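Setting Up the Board Book Shelf: Section 4, Getting the Books Ready

Okay, so by now you should have the Stestarden unit standing where you want it, with both rails screwed in and the anti-tip strap on the wall. If you skipped the strap, go back to Section 3 and do it. I mean it! Toddlers climb this thing like a ladder.

What you need for this section: a clear table, two soft cloths, a small bowl of lukewarm water with a drop of dish soap, the sheet of round labels from the bag marked C, and your board books. I say board books because that's what the front rails were sized for. Paperbacks go on the bottom ledge (Section 6).

1. Clear off a table and wipe it down. Let it dry all the way before a single book touches it. I once put a whole stack on a damp kitchen table and the covers on the bottom two swelled up at the corners.

2. Sort the books by size, biggest at the back. Don't sort by color yet, however tempting it is. Lesego Joubert, who wrote the first version of this guide for the Markside playroom, did hers by color and then had to redo the whole top rail when the tall ones wouldn't fit under the one above.

3. Lay the first book flat on the table, front cover up. Flat matters, so don't be tempted to do this on your knee.

4. Dip a corner of one cloth, wring it out hard, and go over the cover in small circles. Glossy covers are pretty forgiving, and on a pale one you'll spot jelly and crayon right away (a big bright caterpillar on a plain background is a great one to practice on). 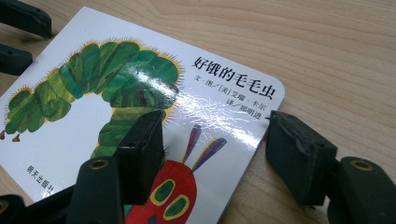
5. Do the edges next. People forget the edges, and that's where little hands do all their holding. Go along the side of the pages with the book closed and don't press down, or water gets in between the boards.

6. Dry it straight away with the second cloth, then stand the book up and fan the pages open for 20 minutes. Longer if your room is chilly.

CAUTION: No alcohol wipes on older books. The shine goes cloudy and it doesn't come back. Bleach is out too, obviously.

7. Stick a round label on the back cover, bottom corner, well away from the fold. Green for the top rail, yellow for the middle, red for the low one. Rub it with your thumb for a few seconds so it grabs.

NOTE: The full sheet has 300 labels, so don't be stingy. If one goes on crooked, peel it while it's fresh and try again.

8. Check the spine before the book goes in the finished pile. Open it halfway and give it a gentle wiggle. If the cover moves on its own, put it aside for glue. I like the Oosthuizen bookbinding glue, which dries clear and doesn't smell like much, but any acid-free white glue will do.

9. Load the rails from the bottom up, covers facing out. Each rail is meant for 21 books at most, in short overlapping rows. The Wukov rails (the older gray ones) have a lower lip, so go lighter on those or the front book slides off every time a door slams.

Once the bottom rail is full, give the unit a little push from the side. A tiny bit of sway is fine. If it clicks, tighten the two lower bolts again before you start on the middle rail.

Last updated 1 November 2022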